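Two-arm cell at Waneo gets a setup day before binder runs

PLERSTEAD - The paper-handling cell at Waneo is close to being signed off again after a morning of rail work, re-zeroing and a lot of cable checking. Zlatko Georgiev has the job. He started at 6 and by lunch both arms were moving over the table, slowly.

The cell has been down most of March. Left arm kept drifting at the wrist, a little more every shift, until it was closing on the wrong side of the ring mechanism. Georgiev pulled the arm off its mounting plate, found two bolts that turned by hand, and put the whole thing back with new ones. Then did the right arm too while he had the tools out.

"You tighten one, you tighten both," he said. "Otherwise you're back in a week."

After the bolts came the zeroing. Each arm is driven to its home pose, checked against a printed card, nudged, saved. Then both are brought in over the same binder to see how close the grippers can work without the software stopping them.
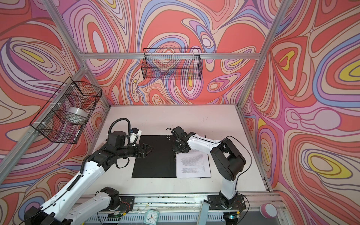

Both arms over an open binder at the Waneo cell in Plerstead.

Next on the list was the cabling. The wrist camera lead on the left arm is coiled and needs enough slack to let the wrist roll all the way round, but not so much that it catches a page. Georgiev ran the roll 200 times at low speed with the lead in three different positions before he was happy. The old ties on the mesh baskets were checked at the same time, the baskets stay where they are for now.

Shobha Thomas, who plans the work for the cell, wanted the wall panels left alone. There had been talk of swapping them for plain grey. She says the pattern stays until the binder runs are done, changing the background halfway means throwing out everything recorded before it.

The binder job itself: loose pages in, loose pages out, cover open, cover closed. Sounds easy. Pages curl, the top ones slide, and a gripper that comes in a touch low will push a whole stack instead of lifting one sheet. Thomas has set the first target at 300 runs without a person reaching in. Best so far, before the bolts, was 200.

Camera checks took up the early afternoon. Focus on the wrist view is set by hand and it had gone soft, so Georgiev set it again on a page of small print and locked the ring with a dab of paint. 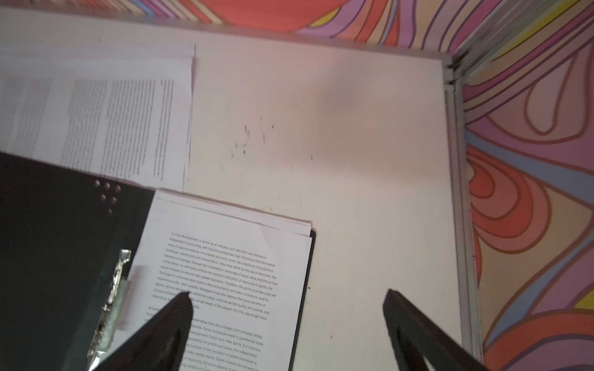 The fingers were checked last. They come from Atanasov as a matched pair, and Georgiev keeps a second pair bagged and labelled so he can change both together. Wear shows at the tips first. He goes over them with a lint-free cloth at the start of each shift, same for the tabletop, though the scuffs in the top dont come off anymore and a new top is on order from Bolham.

The front rail still has to be vacuumed out. Bits collect in the slots and get into the bolt heads, then you cant seat the key properly. Power off for that one, both arms parked, and the boards by the bases get a cover before the nozzle goes anywhere near them.

What's left after that is a full-speed test and one more look at the bolts. Thomas wants them marked with a paint line so anyone walking past can see if one has moved. Georgiev had the pen in his pocket already.

Binder runs restart once the full-speed test is logged. Until then the cell is limited to half speed and the night shift is staying off it.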